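Can a machine do the chores yet? A gallery

10/8/23

Welcome to the Prerncombe chores gallery! I've been following home and shop-floor machines for a good while now, and the thing I get asked most is the simplest one: can they do the boring jobs yet? Folding, sorting, wiping down, putting things back where they live. My answer changes every few months, and I love that it does.

What follows comes from a run of visits and a lot of patient people letting me stand in the way. The notes are short and cover the jobs roughly in the order I got interested in them. Click through as you like, and write in if you know of a machine I ought to see.

Shelves and stock

The shop floor is ahead of the home, and it's easy to see why when you spend a morning in the stockroom at Dzene in Plistport. Every box is one of a few sizes, every shelf is the same height, and the lights never change. Sajib Munasinghe runs the floor there and keeps a tally of every box the machine moves. On the day I went it shifted 502 before lunch and needed help with 2 of them (both had split tape).

Sajib still has people do the top shelves and anything made of glass. He reckons the glass will come last of all, and he sounded quite cheerful about it!

Sweeping and mopping

Floors are the chore most of us have already handed over. The small round sweepers are good now – really good on hard floors, a bit lost on a deep rug. Stairs still beat nearly all of them. I saw a stair climber in Duvilville back in March that took so long over one flight that we all went off and made tea, but it got to the top and there was a proper cheer.

Dishes

Loading a dishwasher is harder than it looks. Plates are fine. Bowls are mostly fine. A wet glass with a spoon stuck in it is a whole afternoon's work for somebody. I've seen three different ways of tackling it and liked all of them, though I wouldn't lend any of them my good mugs.

Laundry

My favourite, and the one I'd pay for tomorrow. Cloth never lies the same way twice, so there's no fixed spot to grab and no fixed shape to look for. Jyoti Bhardwaj, who has been at this far longer than I've been writing about it, told me to stop watching the fold and start watching the corners. Find two good corners and the rest is fairly easy. Lose one and you may as well shake the thing out and begin again. She guesses she has folded about 1000 towels by hand herself, just to see what her own fingers do.

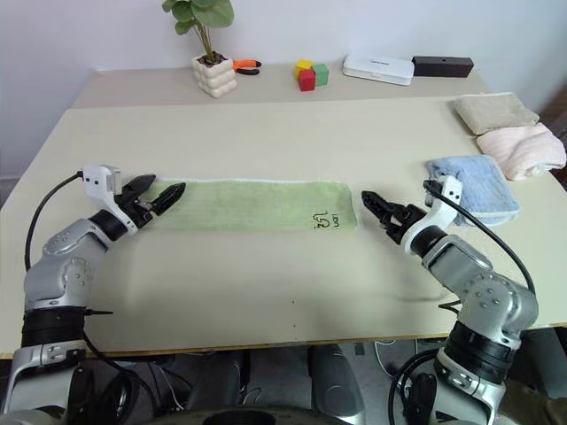 Green towel laid out long, a gripper near each end. The left one is open, the right one closed. Folded towels to the side.

Towels are the kind end of the basket, by the way. Shirts are next on my list, then socks, and I'm told not to even ask yet about a fitted sheet. I can't fold one of those either.

More from Plistport when I've sorted through my notes.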